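Surkska Utensil Cup, Filled
Item no. 2279
$22 for the cup, $17 for the filling (spoons and chopsticks), or take the two together

Add to basket Save for later Ask me a question

I've had a cup of spoons and chopsticks standing on my own table for so long that I forgot other people keep theirs in a drawer. Then my sister-in-law came to stay, ate noodles three nights running, and asked where she could get one. So now it's in the shop!

The Surkska is a plain straight-sided cup, white with a pink floral print, and the inside of the rim is a teal blue that I'm a little bit in love with. You don't see much of that blue once the cup is full, just a line of it when you lean over to grab something, but it makes me happy every time. I keep mine toward the back of the table, over to one side, so people can reach it without knocking over a glass to get there.
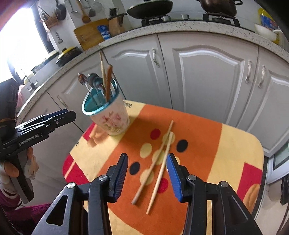
I like a mix in there. Matching sets are lovely and I do sell them (see the Gautam boxes further down), but for everyday eating I'd much sooner have a few light chopsticks, a few dark ones and whatever spoons feel good in the hand. Everyone in a house ends up with a favorite anyway. Mine is the spoon with the amber top on the handle, and I will quietly move it to my side of the cup before company sits down.

What you get

The cup by itself, or the cup with the filling. The filling is wooden chopsticks in light and darker browns, plus metal spoons. I put each one together by hand from what's on the shelf that week, so no two are quite alike. If you want all light wood, or all dark, write it in the order notes and I'll do my best. I can't promise a particular spoon handle, sorry - they come in to me in mixed bundles and the colored ones go fast.

You're also welcome to fill it yourself. Kusum Grewal, who orders from me every November for her whole family, buys the cups empty and puts in her own odds and ends, and I think that's a perfectly good way to do it.

Size and fit

The cup holds more than you'd expect, but please don't pack it tight. Chopsticks want a bit of elbow room or they come out three at a time and one of them lands in the soup. Long ones will lean, and that's fine. Spoons go in handle down with the bowls up top, at least in my house, and they'll lean over the side too. If you have very heavy serving spoons or a big ladle, give those a home of their own. One heavy thing leaning out one side is asking for trouble.

It stands happily on a small table. I say this because half the people who write to me live in apartments and are worried about space. My own table is small and round-cornered and we manage a meal for four on it, cup and all.

About the chopsticks

They're wooden, and some are square along the handle end and some aren't, because that's how a mix goes. The square ones don't roll, so I give those to kids and to anybody who is new at it. Light wood picks up color from curry and tomato sauce sooner than dark wood does. I don't mind it. If you do, ask for dark.

A small tip for pairing them up: tip the whole cup out on the table now and then, sort the pairs by color and length, and pull out any loners. The loners are great for stirring paint or propping up a droopy houseplant, or you can save them until another one goes missing and then, hooray, you have a pair again.

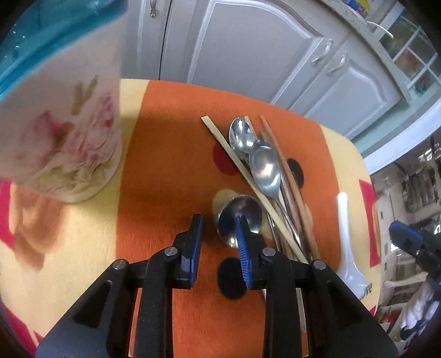

The tablecloth

I get more mail about the tablecloth than about the cup, so let me save you the trouble of writing. It's the loud one with the big blocks of orange and pale yellow, some red, and dots scattered over it. I don't stock it as a regular item. Ashok Tyagi at the Zonunura store in Dornport had the end of a roll and let me have a piece, and he may have a bit left if you ask him nicely. I was nervous about putting a pink flowery cup on something that bright, and then I did it and didn't want to take it off again. If your kitchen cabinets are white, you can get away with a lot on the table.

If you'd like a cloth from me, the plain cotton ones are under Table Linens, and the mustard looks especially good with the teal rim.

Washing and care

Wash the cup by hand in warm soapy water. A bottle brush gets down to the bottom, where crumbs collect (they do, I don't know how). Let it dry upside down before you fill it again.

Chopsticks get washed by hand too, and please don't leave them soaking overnight. Dry them lying flat on a towel. I put mine away wet once or twice in my early days and they came up fuzzy, and a fuzzy chopstick is not something you want in your mouth. Rub a little food-safe oil on them when they look thirsty.

The spoons are easygoing. I'd keep any with a colored handle top out of the dishwasher, just to be careful.

Shipping and returns

Orders leave here within 10 working days, usually a lot sooner. I wrap the cup on its own and lay the filling next to it in paper, so look through all the packing before you write to tell me your spoons are missing (I say this with love, it has happened more than once). If anything arrives chipped, send me a quick picture and I'll mail you another. Chopsticks can't come back once they've been eaten with, for obvious reasons, but unused ones can.

Pickup in Dornport is free. Ring the side bell, the front one doesn't work.

What people have written

"Bought one for the office kitchen and now there are spoons when I need a spoon. The blue inside is prettier than I thought it would be." - Urmila Pandey

"Nice cup. I asked for all dark chopsticks and got one light pair in with them. She sent me a replacement pair the same week and told me to keep the others, so no complaints." - Kuldeep Upadhyay

"Would love a shorter one for teaspoons!" - Sarla Pant

Sarla, I'm working on it. The first try came out so short that the teaspoons fell over, but I've got another shape on the way and I'll put it up on the New Things page when I'm happy with it.

Goes well with

Gautam chopstick boxes, matched pairs in dark wood
Plain cotton tablecloth in mustard, cream or brick
Round soup bowls, sold singly
Little dish for resting your spoon

Add to basket Back to Table Things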